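Can a machine tidy the kitchen yet?
Speaker notes, Gallier community hall, 2020-08-17

Hi everybody, thanks for coming in out of the heat. I'm Nazma. (Wait for the back rows to settle. Mention the coffee.)

So I get one question more than any other, usually from my aunt: when can I buy a thing that does my dishes? And I always give her the same answer, which she hates. It depends on the dish!

Start with the easy stuff. Machines in a plant like Fellberg's move 3,000 identical boxes a shift and never grumble. Same box, same height, same spot on the belt. Lovely. Now take one of those arms home and ask it to put the fruit away. Every piece is a new shape, some of it rolls, some of it bruises, and the table has a cloth on it that bunches up if you drag anything.

(Next slide. Let them look for a second before talking.)

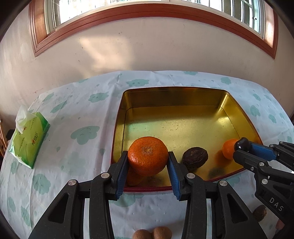 Mandarin between the blue pads, walnut still in the tray.

I love this one because it's such a small chore. You and I would do it while talking on the phone. But think about what your fingers know! A mandarin has some give, so you squeeze a little and stop. A walnut is hard and wrinkled, and if you pinch it on a bad ridge it shoots across the room. The tray is shiny too, and shiny metal is a pain for cameras, all those reflections that look like a second walnut.

(If someone asks about soft pads: yes, they help, a lot. No, they don't fix everything. Point them to Ludmila Holub's talk after lunch.)

Okay, numbers. At Starura we ran 1,000 pick-and-place tries in June with mixed fruit and nuts, and 615 went fine the first time. My aunt would fire anyone with that record. I was thrilled, and I'm still a bit thrilled, because the year before we couldn't get the nuts at all.

Shop floors first, then, and kitchens later. I'd trust a machine to sort bolts in the Dissanayake workshop tomorrow. I wouldn't leave it alone with my good glasses.

(Stop here if we're running over. Otherwise play the 2 short clips, then questions. Repeat each question into the mic, the hall eats sound.)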